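Malou Blöndal
25 June 2019

1/ Right, I said I'd write up the great pen and pencil sort once I'd recovered from it, and I've had my tea and both biscuits, so settle in. It's a long one, sorry, you know what I'm like.

2/ For anyone new: I look after the art cupboard for our after-school drawing club. The cupboard is lovely and deep, and everything that goes into it ends up in the same old biscuit tin, then the second biscuit tin, then a carrier bag hanging off the door handle (the bag has been there since February and I'd stopped seeing it).

3/ What finally did it was one of the little ones asking me for a green crayon. Just a green crayon! I had my arm in that tin up to the elbow for a good while and came out with a glue stick lid and half a ruler. She'd gone off to do something with stickers by then and I can't say I blame her.

4/ So I asked my friend Hanne Arnardóttir how she does it, as she ran a nursery art corner for 26 years and her shelves always looked like a shop. Her advice was to get the whole lot out on a table where you can see it and to put nothing away until you've looked at it properly. "And clear boxes, Malou, for heaven's sake." She has told me about clear boxes before.

5/ I did it in stages, a couple of handfuls at a time, because tipping out both tins at once would have had me lying down in a dark room. Spread them out in loose rows, bins at the back, and work your way along. I'll put the stages below in case they're any use to someone with a cupboard of their own.

6/ STAGE ONE: everything out and lying flat. Pencils, crayons and markers all mixed up together to begin with, and don't start fussing about colours yet. I found it very soothing, seeing them laid out on the wood with a bit of space between them. There's a lavender crayon I'm terribly fond of, and there was my green one too, dark green with a perfectly good point on it, after all that!

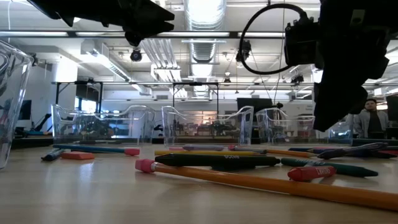
7/ STAGE TWO: rubbers. I know that sounds like an odd place to begin but bear with me. Every pencil with a rubber on the end gets a quick go on scrap paper, and if it leaves a grey smear or scratches the page then the pencil goes in a separate pile to have a cap put on. Those pink caps are marvellous things. The block ones get a rub on a clean bit of paper until they come up fresh, and they live in their own bin so they don't pick up crayon.

8/ STAGE THREE: markers. Draw a line with each one, and a proper line, please, not a hopeful dot. If it's faint I stand it tip down in a mug overnight and give it one more chance in the morning. I am soft about this. Hanne throws them straight out and says she sleeps beautifully.

9/ STAGE FOUR: crayons. Anything shorter than the top joint of my thumb goes in the melting jar, and the rest stay, short ones included. Small hands like a short crayon and they don't snap half as easily. I leave the paper on if it's still holding, and if it's hanging off in ribbons I peel the lot.

10/ STAGE FIVE: sharpening. Do it over a bowl, in front of something good on the radio. Fat pencils need the big hole and it took me 2 broken leads to remember that, so learn from me. Then into the bins they go, one kind to each, points all facing the same way if you can bear it (I can bear it for one evening and no longer).

11/ A few of you asked on my last thread whether I sort by colour as well. I did try that once, and it lasted until the next session, when someone wanted to draw a rainbow and every bin was on the floor by snack time. By kind is plenty. They love a rummage and I wouldn't want to take it away from them.

12/ The carrier bag is off the door handle, which means the cupboard shuts again, and I've shut it several times just for the pleasure of it. I still have the paint shelf to do. If anybody has a good way of getting dried poster paint off a lid without using their teeth, please tell me, I'll be reading replies all evening x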